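Hard water, descaling and a kettle log

The water in Dullport is hard. The utility's yearly sheet puts our zone at 219 milligrams per liter as calcium carbonate, and the kettle agrees. I moved here from a soft water town and spent the first winter assuming the white flakes in my tea were a manufacturing defect.

I have now kept a log of the kettle for two years. This post is a summary of it, with the method written out so that I can stop explaining it in email.

First, what the scale is. Hard water carries dissolved calcium and bicarbonate. Heating drives off carbon dioxide, the balance shifts, and calcium carbonate comes out of solution. It prefers hot metal, so it lands on the heating plate first and the walls second. Magnesium takes part too but in a smaller way at these temperatures. None of it is harmful to drink. The cost is in heating time, noise and, on kettles with an exposed element, the life of the element.

The kettle is a Mersha with a flat steel base, no temperature control and a mesh filter at the spout. I bought it for the flat base. Each Thursday I fill it with 500 milliliters of cold tap water, let the water stand until it matches the kitchen thermometer, and time it from switch to click. The click is not a clean signal. It depends on steam reaching the thermostat, so a badly seated lid adds several seconds. I threw out three readings for that reason in the first month and now press the lid down twice.

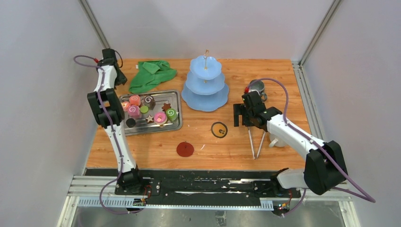
Plotted over the weeks between cleanings, the times creep upward, then flatten. I had expected a straight line. My guess is that once the layer reaches a certain thickness it starts to shed in plates, which fits with the flakes showing up late in each cycle and hardly at all before that. A thin layer makes very little difference to the timing. If your only reason for descaling is the electric bill, you can leave it a good deal longer than the manual says.

Noise is a different matter. A scaled plate is louder well before it is slower. Bubbles form and collapse on the rough surface, and the kettle begins to rumble early in the heating. I have no proper sound meter and the phone app I tried gave me a different answer each time I moved it, so the log only says "quiet," "normal" or "loud." Even with a scale that crude, the noise column is the better guide to when cleaning is due.

Now the acids. I tried three.

White vinegar works and is cheap. It is also slow when cold, and when hot it fills the apartment. It took two boils of plain water afterward before the tea tasted right, and the mesh filter held on to the smell longer than that. I stopped using it after the second cycle.

Lemon juice works in the sense that it contains citric acid. It also contains pulp and sugar. I see no reason to use it if the powder is available.

Citric acid powder is what I settled on. I buy the Riltimau bag from the canning shelf, which is plain food grade powder with nothing added. The dose is one level tablespoon in enough water to cover the scale. Bring it to a boil, switch off, leave it for twenty minutes, pour out, rinse, boil once with fresh water and discard. There is a warning that goes with this. If you use too much powder and keep the solution hot for a long time, you can form calcium citrate, which is poorly soluble and leaves a haze that looks like the thing you were trying to remove. When I got the haze, a second soak with a fresh, weaker solution left to cool overnight took it off.

Do not mix any of these with bleach. Do not use them on bare aluminum or on an enamel pot you care about.

I put an earlier version of this on the Canano message board in June, under the heading of small appliances, and asked whether anyone had tested a filter jug over the full life of a cartridge.

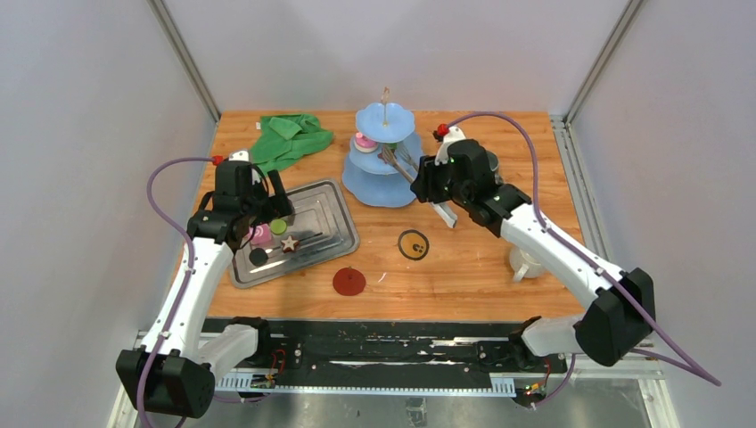 One reader answered that the jug had made a clear difference for the first few weeks and then stopped so gradually that the only sign was the kettle getting loud again. The same reader had used drop tests on the filtered water and found the hardness climbing long before the indicator on the lid asked for a change. The advice was to ignore the indicator and go by liters poured.

That matches the little I have measured. These cartridges use an ion exchange resin, and the resin has a fixed capacity. The harder the water, the sooner it is used up, while a timer in the lid knows nothing about the water. I ran one cartridge to 300 liters as a trial. The last part of that run left scale I could not tell apart from unfiltered.

So for now there is no jug. I clean when the log says "loud" on two Thursdays in a row, and I empty the kettle at night so it does not stand full. Next I want to repeat the timing with one liter, as the lid error should matter less over a longer boil. I also need a new mesh filter. The old one has a bent corner and no longer sits flush in the spout.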